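The Second Life of Leftovers

My grandmother never threw away a spoonful of rice. She kept it in a chipped blue bowl with a saucer on top, and by the next evening it had gone into soup, or pancakes, or (on a generous day) a pudding with far too much cinnamon. I thought of her all through my visit to Zikstead, where Vanderleia Trindade has been teaching her neighbors to cook from yesterday's dinner for eight years now, and where I was fed more or less without pause from the moment I took my coat off.

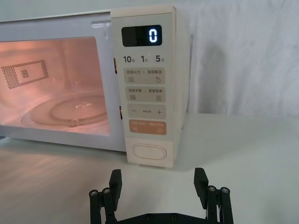
Her evening class began with six people and a pot of beans. The mailing list has since grown to 384, and a good many of them send her recipes back, some of them very strange. Toàn Vũ swears by cold mashed potatoes folded into bread dough — I had two slices and then, I'm sorry to say, a third.

"People are shy about leftovers," Vanderleia told me, spooning out a stew that had started the week as a roast. "They apologize for them. I want them to invite company over for them!"

Her one firm rule concerns reheating. Go slowly, add a splash of water, cover the dish, and stop halfway to stir, all the way down to the corners where the cold bits hide. 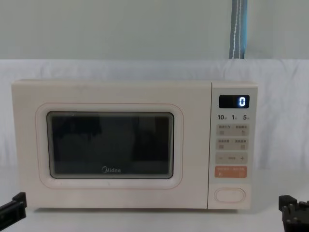

A Midea countertop microwave with its control panel to the right of the door.

The next round of classes starts in May, and she is already saving bread for it.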